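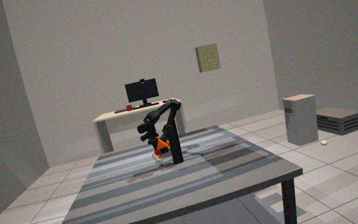 Writing Rules for a Desk-Mounted Arm: Our Good Practice Sheet and How We Got There

Project report, second-year robotics option
Girton Technical College
Group 4, report written up by Ataahua Kerslake

1. What we set out to do

When our group picked a topic back in February, most of the others were going for pick-and-place or sorting, and we very nearly did the same. What changed our minds was an afternoon spent reading the old lab notebooks, where the same small mishaps kept turning up year after year: an arm sent to a pose it couldn't reach, a cable wound around the wrist, a run that had to be thrown away because somebody had changed the speed setting and not written it down. So we decided to write a practice sheet for the single-arm bench, one that a new student could read in ten minutes, and to test it properly before handing it over.

We worked mostly in simulation, using the Tunent room model, which has the arm fixed to the striped table and a desk with a monitor and webcam against the wall behind it. The real bench was only open to us in the late afternoons, and we wanted to be able to break our own rules on purpose without hurting anything.

2. What was there already

There is no shortage of published guidance on industrial robots, and we read as much of it as we could follow. Much of it is written for factory cells with fences and interlocked gates, and it took us a while to sort out which ideas carried over to a small arm on a tabletop. The two we leaned on most were the habit of doing a risk assessment for the whole task (the arm, the gripper, whatever it's holding and the furniture nearby) and the idea that a reduced speed should be the normal state while anyone is teaching or adjusting.

We also had the Whitcombe checklist, which has been taped up in the lab for longer than any of us have been students. It's a good list but it runs to 47 items, and when we asked our classmates, very few had ever read past the first page. A list that long gets signed without being read, I'm afraid, and we had all done it ourselves.

3. The rules

After a lot of arguing we settled on the following. The wording is the fourth version.

Rule 1. Start every session from the home pose and return to it before you leave.
Rule 2. Before the first motion, say out loud where the arm is going to go.
Rule 3. Model everything the arm could touch, including furniture you don't plan to use.
Rule 4. Check the wrist cable through the full turn of the last joint, both directions.
Rule 5. New programs run at the slow setting until they have finished cleanly in simulation.
Rule 6. One person has the stop button and does nothing else.
Rule 7. Write down the speed, the tool and the program version before the run.

Rule 3 caused the most trouble. Our first collision model had the table and nothing else, and we were rather pleased with how fast the planner was. Then we added the desk and monitor behind and found that several of our favorite paths swung the elbow much closer to them than we had guessed. I would ask anyone repeating this work to put the background furniture in from day one – it costs an hour and saves a good deal of embarrassment.

Rule 4 is there thanks to the cable that loops down from the wrist toward the tabletop. Our simulated cable doesn't behave like a real one, so this check has to be done by hand on the bench, slowly, with somebody watching the loop.

4. Testing

We ran 1000 simulated motions between random start and goal poses. In the first 800 we used the full collision model and the slow setting, and we used these to tune the clearance. We settled on 100 mm from any furniture behind the table, which felt generous at the time and which we would now keep. The remaining runs were made with one rule deliberately broken in each, so that we could see whether the log would show it. A missing home pose was easy to spot. A wrong tool entry was very hard to spot, and this is why Rule 7 got its own line when it had been tucked inside Rule 5.

Logging was done with Urkance, which the college already uses for coursework. It was fine once we had agreed on names for things.

5. What we would do differently

We should have shown the sheet to first-years much sooner. The few who tried it in the last week asked what "home pose" meant, and none of us had thought to explain it. There is now a short line at the top of the sheet.

We would also like somebody to take on the question of two people sharing the bench, with one at the arm and one at the keyboard. Rule 6 covers part of it, but handovers are still done with a nod, and we never agreed on a better way. Our draft wording for that is in Appendix B, crossings-out and all.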